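October 27, 2019

Last round of the season at Modstead today, and the car is back in the garage with a bent wishbone and a fourth and a ninth to show for it.

Up at 5. The van was already loaded so I only had to do the flask and find my licence, which was in the door pocket where I left it in July. Clear roads all the way to Pistville, then a queue at the lights by the garden centre. Signed on, got the car through scrutineering at the second go. They didn't like the tail light, which was working but loose on its bracket. Two cable ties and it passed.

Qualifying was on a damp track. I went out on the wets and so did nearly everyone else, but a dry line came in after four laps and the tyres started to go off. I had one decent lap before that and it put me eighth. The car felt nervous at the back through the downhill left. I took a click off the rear dampers afterwards and let the front pressures down a touch.

Race one was the good one. It was dry by then. I got away well, better than I have all year, and went round the outside of two cars at the first corner while they were busy with each other. Sixth at the end of lap one. The Mangubat car ahead of me was quicker down the straight but he was braking very early for the hairpin, and it took me three laps to make up my mind to do something about it. Went down the inside on lap five. No contact. Then the car in fourth pulled off with smoke coming out of the back and that was my place. I sat there until the flag. The leaders were too far up the road to worry about, and I had a gap behind, so I looked after the tyres and watched the temperature gauge, which stayed where it should.

Fourth is my best result since I bought the car.

Two hours until race two. Had a bacon roll, checked the wheel nuts, put in 21 litres and topped up the oil. The clutch pedal was a bit lower than I would like so I bled it again. There was some air in it. I need to change that pipe over the winter, it has been on the list for ages.

Race two I started fourth and was fifth by the first corner, which was all right. Second lap, coming out of the hairpin, somebody further up ran wide and came back on across the track. I lifted, the car behind me didn't, and I got a push on the left rear that sent me over the kerb and onto the grass. It didn't feel like a big hit. I got it going again near the back and noticed straight away that the steering wheel was off centre by a fair bit. It pulled to the right on the straight and wouldn't turn in properly for anything left-handed. I thought about coming in. In the end I carried on because it was the last race and there were points for the top ten. Four cars dropped out and I came home ninth.

The clerk of the course had three of us up afterwards. He had seen the footage and called it a racing incident, and I think that is fair. The driver behind came over to apologise and offered to go halves on the parts. I said I would let him know when I had looked at it properly.

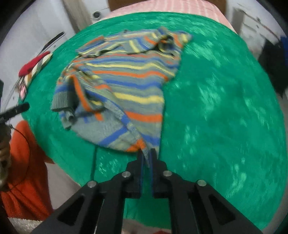
So, the damage. Front left lower wishbone is bent, you can see it by eye with the wheel off. The track rod end on the same side has a stiff spot in it. Rear left wheel has a scrape but seems to spin true. Bodywork is cracked at the bottom of the rear arch and I can fix that myself. I priced up both lower arms, two rod ends, the clutch pipe and an alignment from Flurkura and it comes to 670 pounds with delivery. Could get it lower by doing only the one side, but the other arm is the same age and I would sooner have a matching pair on there.

Championship: I make it seventh overall by two points, going by my own sums. Official table should be up midweek. Last year I was fourteenth.

Home by 8. Left the van as it is apart from the fuel cans and the helmet, which is drying out in the hall. Legs ache and there's a bruise coming on my left knee from the steering column. Work in the morning. I'll ring about the wishbones at lunch – if they are in stock they should be here by the weekend, and the engine can come out after that.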